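Self-supervised grasping: is 1,000 attempts enough to say anything?

Henok Berhe
posted 19 October 2020

I'm trying to reproduce the main result from a bin picking paper for my lab course. The idea is that the arm tries grasps on a pile of mixed objects, labels each one itself as success or fail, and a small network learns to score grasp candidates from that. We move things from one bin to the other, then swap direction, so it can run without us babysitting it (mostly!).

I've got 1,000 attempts logged. On familiar objects the scores look great. On objects it never trained on, they're all over the place, and two training runs with different seeds give me pretty different numbers. My test set is 146 grasps.
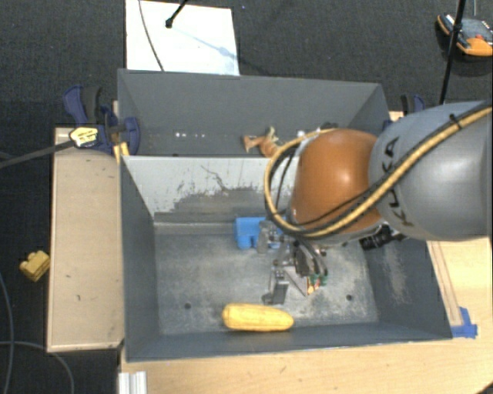 So what should I fix first — more attempts, more kinds of objects, or the way I test? My advisor would like something to show in November and I can't do everything.

Florêncio Mota

Fix the test first. With 146 grasps, a swing of a few points between runs is just noise, and you could spend weeks chasing it. I did exactly that on a project called Turnent and I'm still a bit sore about it.

Also check how you split the data. If you shuffled single attempts, then grasps from the same pile ended up in both train and test, and they're almost the same picture. Split by object, and keep whole sessions together. Your great scores will probably drop, but you'll be able to trust them. After that I'd swap in new objects before collecting more attempts on the old ones. And report every seed, please, even the ugly one.

Habte

more data. 1,000 is tiny for this stuff

Govia

Agree with Florêncio on the split. One thing to add — look at how you decide "success." We went by finger width after closing, and thin objects kept getting marked as misses when the gripper had them just fine. I relabeled one session by hand and the curve changed more than it did from any network change I'd tried. It's boring work, but you can get through it in an afternoon with the log open next to the video.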